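Teaching Days at Stenwood: Your Questions

Do I need to know how to code?
Not at all! You move the arm and the robot records what you did. Two ways to do it: take the arm by the wrist and guide it, or drive it from the remote handset.

What makes a good first task?
A fridge door. It's one clear pull, and you learn a lot about where the fingers need to be before you close them. 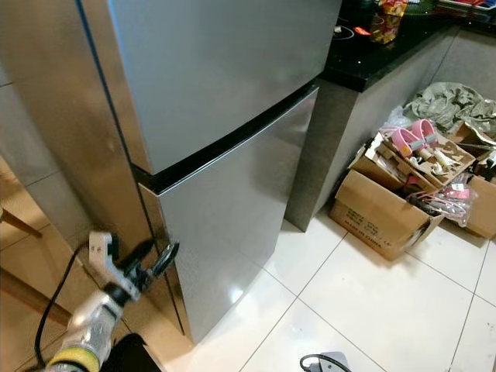 Nhi Thân

How many times do I show it the same thing?
We ask for 30 runs per task. Start from a slightly different spot each time - the robot learns far more that way.

What if I mess up a run?
Keep going if you can recover. A fumble you fix is great teaching material. If you knock something over, hit discard and reset.

Can I try a crowded table?
Please do, it's my favorite part! Bottles, bowls, a drinking glass, snacks. Go slow near the glass and come in from the side.

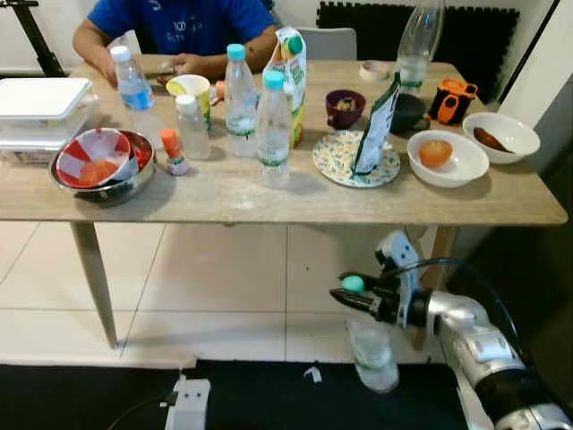 Booking and Times

How long is a session?
2 hours, with room for 12 people. The next one is July 27, 2025.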